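Flultomow Cell: Frequently Asked Questions for Finishing and Packing Staff
Wurnden plant, last updated 7 August 2022

What is being installed?
One robot arm with a two-finger gripper, placed at the end of finishing line 2. The cell is called Flultomow in the work order system. It will take over the transfer of small parts from the outfeed table to the inspection trays.

Which jobs does it affect?
The transfer position on both shifts. The position is removed from the rotation in September. Operators who hold it now move to inspection or to cell tending, at the same pay grade. Guadalupe Arriaga has the list of openings and will meet with each operator before the change.

What does a cell tender do?
Loads empty trays, clears faults, checks the finger pads at the start of the shift, and signs the cell log. Tenders do not write programs. Program changes go through Tomás Peixoto in process engineering.

Why are we training on a simulation first?
The arm can be stopped, jogged and restarted in the simulator without holding up the line. Each tender completes 40 simulated faults before working on the real cell. The surfaces and part shapes in the simulator are simplified and will not match line 2.
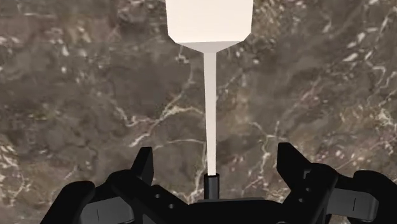 Simulator view from above: gripper open, white part with a long stem, marble surface.

What should I check in this view?
Finger opening first, then alignment. If the stem is off center between the fingers, pause the run and jog the arm before you close. Closing on a misaligned part counts as a failed exercise – repeat it from the start.

How fast will the cell run?
The target is 200 parts per hour. The manual station averages roughly 100, with large differences between part families. Inspection staffing will be reviewed once the cell has run at target for a full month.

Can I enter the cell while it is paused?
No. Pause is not lockout. Use the lockout procedure posted at the gate, every time, including for dropped parts.

Is operator performance recorded?
The log stores faults, stops and restarts by shift. It does not store names, apart from the tender's signature on the daily sheet.

I prefer not to work with the robot. What are my options?
Ask for inspection when you meet with Guadalupe. If there are more requests than openings, seniority applies.

Who do I contact about training times?
Apolinar Olvera for first shift, Purificación Montoya for second.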